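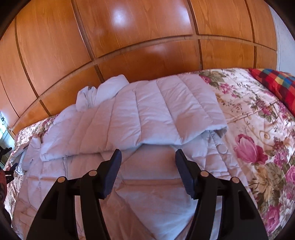 Die Jacke auf dem Bett, Schlafzimmer, Mai.

Die Anweisung seiner Schwester umfasste 7 Punkte. Fouad Harb las sie im Stehen.

Punkt eins: Jacke flach auslegen, Reißverschluss schließen. Punkt zwei: Luft aus den Kammern drücken, vom Saum zum Kragen. Er breitete die weiße Steppjacke auf der geblümten Tagesdecke aus und schlug den oberen Teil um. Der Stoff gab nach und richtete sich wieder auf. Er drückte erneut, mit dem Unterarm. An der Seite zur Holzverkleidung hin blieben zwei Wölbungen stehen.

Der Karton von Nirkarton fasste laut Aufdruck 800 Gramm Daunenware. Die Küchenwaage hatte weniger angezeigt. Das Gewicht war also nicht das Problem, das Volumen war es.

Um halb vier rief Siham Akl an, die den Transport nach Khalaf zusammenstellte.

»Wie viele Stücke noch?«

»Eines.«

»Die weiße?«

»Ja.«

»Munther sagt, sie kann auch hierbleiben.«

Fouad sah auf die Liste. Die Jacke stand dort unter der Nummer 151, in der Handschrift seiner Mutter, mit dem Vermerk: nicht pressen. Der Vermerk war älter als die Anweisung und widersprach Punkt zwei.

»Sie kommt mit«, sagte er. »Ich brauche einen größeren Karton.«

»Der kostet die zweite Tarifstufe.«

»Dann die zweite.«

Er legte auf, zog den umgeschlagenen Teil zurück und strich die Nähte einzeln glatt. Die Kammern füllten sich langsam. Im lackierten Holz hinter dem Bett spiegelte sich das Licht. Er strich Punkt zwei durch, schrieb die neuen Kartonmaße daneben und ging in den Flur, um das Klebeband zu holen.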